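2020-07-13

I meant to write last night and fell asleep with the lamp on, so this is for both days. Ingvar rang from Clerkham at 10 to ask whether I had eaten properly since the move, and I said yes, which was a small fib. There had been toast. So today became a day for potatoes and for getting the kitchen corner straight. 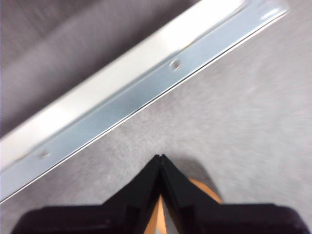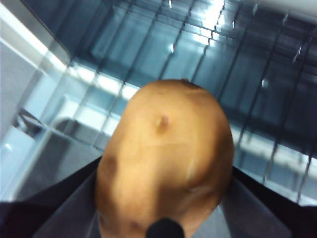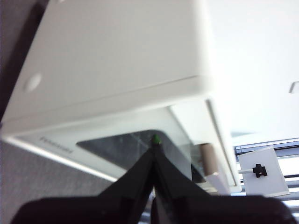 Mother always did her potatoes in the oven with so much salt you had to brush it off with your thumb, and we ate them at the table in Gristmont with the window steamed over. I thought about that table a good deal this afternoon – who has it now, I wonder? I should write to Vilhjálmur, he might know, and I owe him a letter anyway from before the spring.

I had mine with butter and the last of the chives and it was lovely, and then I had another! The rest of the bag can go in the low cupboard, where it's dark.

Still 3 boxes to open. One is only marked "various", in my own handwriting, so I have myself to blame. If I do one each evening I'll be finished before Ingvar comes, and she can have the good chair and tell me all about Ruawai. I must buy more butter. Bed now, it's gone 11 and my feet ache.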